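Good practice rules for a shared gripper bench
Student project report
Subira Odera and Sharon Ondieki
2020-10-31

1. Background

The Lema bench is used by three project groups in our year. Each group picks up household objects with a two-finger gripper and stores the wrist camera recordings in a common folder. When we joined in April there were no written rules for the bench. Each group had its own habits, and the recordings could not easily be compared.

Our supervisor asked us to write a short set of rules and test whether people could follow them. We did not set out to improve the gripper or the control software. This report covers what we wrote, how we tested it and what we would change.

We read the general safety material for industrial arms that the department keeps on file. Most of it deals with guarding, emergency stops and keeping people out of the work area. It was useful for the first part of our rules but says little about handling soft objects, labelling recordings or looking after finger surfaces. For those parts we relied on the Brernari group's lab notes and on our own mistakes.

2. Method

We went through the recordings already in the folder, 2281 in total. For each one we checked the log sheet entry and watched the moment of contact. We marked a recording as usable if the object was named, the grip force setting was written down and both fingers could be seen at contact. By that test 849 recordings failed. The most common fault was a missing force setting.

We then wrote a first draft of the rules and put it beside the bench. The groups worked with the draft for one semester. During that time they made 689 new recordings, and we checked these in the same way.

3. The rules

3.1 Before starting

Check that the emergency stop works by pressing it once with the arm powered and still. Write your initials on the log sheet. Keep hands outside the marked line while the arm is enabled, even if it is not moving. If two people are working, one of them runs the arm and the other one handles objects, and you say so out loud before swapping.

3.2 Objects and force

Soft or thin-skinned objects start at the lowest force setting. Raise it one step at a time until the object can be lifted, and write down the step you ended on. Fruit is the hard case. A citrus peel is uneven, and flat finger faces touch a round object over a small area, so the pressure at that spot can be higher than the setting suggests.

Look at the fruit before the first grip and note any marks already on the peel. Without that note there is no way to tell later whether a mark came from the fingers.
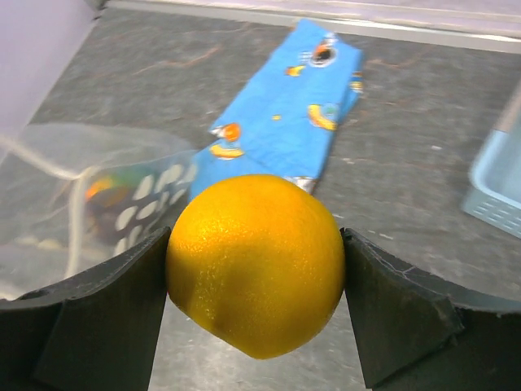 3.3 Finger surfaces

Inspect both fingers at the start of each session. Scuffs and small chips along the top edge are allowed if the inner face is still flat. A finger with a raised burr or a crack on the inner face has to be replaced before any more recordings are made. Wipe the inner faces after handling food. Write the date of every finger change on the log sheet, as grips made with old and new fingers should not be mixed in one comparison.

3.4 Background items

Other items may stay on the table, including containers, baskets and cloths. The log sheet must name the target object clearly enough that a stranger could pick it out. "Fruit" is not enough if there are two kinds on the table. Use colour and type, for example "yellow lemon" or "green apple". If you are unsure of the type, write the colour and shape only.

3.5 Finishing

Open the gripper, park the arm and switch it off at the controller. Copy the recordings to the common folder before you leave. Do not rename files afterwards – add a comment on the log sheet instead.

4. Results

The new recordings were clearly better labelled. Missing force settings were now rare, and most of the remaining faults came from target names that were too vague. The Nurkside group pointed out that our first version of rule 3.4 gave no examples, so we added some.

Rule 3.3 was the least followed. People wiped the fingers but often skipped the inspection, mainly when another group was waiting for the bench. We moved the inspection box to the top of the log sheet, beside the initials. We have not had enough sessions since then to say if this helped.

5. Limits

We wrote the rules and also checked the recordings, so our marking may have been generous. All of the groups used the same type of gripper. The Urberg bench next door has suction cups, and sections 3.2 and 3.3 would need to be rewritten for it. We also had no way to measure contact pressure, and the advice on fruit is based on watching recordings and handling the objects ourselves.

6. Further work

The log sheet should become a form that will not save without a force setting. Sharon has started a version of this, and it will be passed on to next year's groups along with the printed rules.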